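Hustier river cleanup, progress note for Metanum fund, November

Quick one, full tables come with the final report.

Bank clearing done on the Ultovau side from the footbridge down to the old weir. Østergaard side slower, access track flooded twice and we lost most of a week. 434 bags out so far, target was 900 by spring. Behind but not worried yet, the heavy stretch is finished.

Water sampling: 14 points set up, 2 dropped after the landowner changed his mind. Nitrate readings still high below the culvert. Lab turnaround is slow, last batch not back at time of writting. 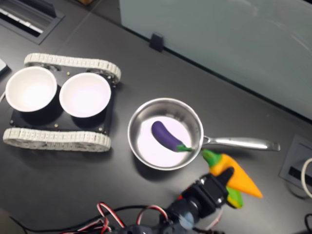 Poul Ásgeirsdóttir asked at the review whether the culvert readings could be coming from the allotments and not the farm, and wanted samples taken upstream of both before anyone writes to the farmer. Fair point. Added to the plan, no extra cost.

Money: on budget except skip hire, over because of the tires. Would like to move the unspent leaflet money across to cover it, please confirm by email.

Next: finish Østergaard side, replant willow stakes where the bank slumped, chase the lab. School visit moved to spring, path too muddy for for a class that size.

Permit for the weir works still with the county. Will forward when it comes.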